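ロボット工学実習 配布資料
第3回 遠隔操作による教示:LANケーブルの把持と挿入

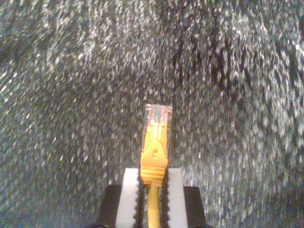
1. 目的
遠隔操作でコネクタ挿入作業を教示し、模倣学習に用いる軌道データを収録する。対象はRJ45プラグ付きのパッチケーブルとする。制御ソフトはFasinel、収録ソフトはRedenを使用する。

2. 直接教示と遠隔教示
直接教示では、操作者がアームを手で持って動かす。力の加減を手先で確かめられる一方、操作者の手が手先カメラの画像に入りやすく、力覚センサの値にも操作者の力が混入する。遠隔教示では画像に手が入らないが、接触の感覚は操作装置の性能に左右される。本実習では後者を採用し、前者は比較用の収録にのみ用いる。

3. 把持条件
(1) プラグ先端を前方に向け、ケーブルの軸を指の長手方向にそろえる。
(2) 把持位置はブーツの細い部分、フードの広がりの直下とする。透明なプラグ本体を挟まないこと。
(3) 指の内側には鋸歯状の滑り止めがある。閉じる速度を上げすぎるとブーツが回転し、ラッチの向きがずれる。
(4) 把持後、ラッチの向きを手先カメラの画像で確認する。天板に模様がある場合、透明樹脂の輪郭は背景に紛れやすい。位置合わせにはブーツの輪郭を併用する。

4. 手順
(1) Fasinelを起動し、操作側と追従側の原点を合わせる。
(2) Redenの収録周期を100 Hzに設定する。
(3) ケーブルを把持し、ポートの手前で一度停止する。
(4) 軸を合わせ、低速で挿入する。抵抗が増えた場合は押し込まず、手前の停止位置まで戻す。
(5) 指を開いて退避し、収録を終了する。
各班200試行を収録する。失敗した試行も削除せず、失敗ラベルを付けて保存する。

5. データの整理
関節角、指の開度、手先画像を同じ時刻基準で保存する。画像の遅延は試行ごとに記録する。停止区間が長い試行は、学習に使う前に該当区間を切り詰める。

6. 課題
直接教示と遠隔教示の軌道を比較し、挿入直前の姿勢のばらつきを図示せよ。考察を含めてA4用紙2枚以内にまとめ、次回の実習開始時に提出すること。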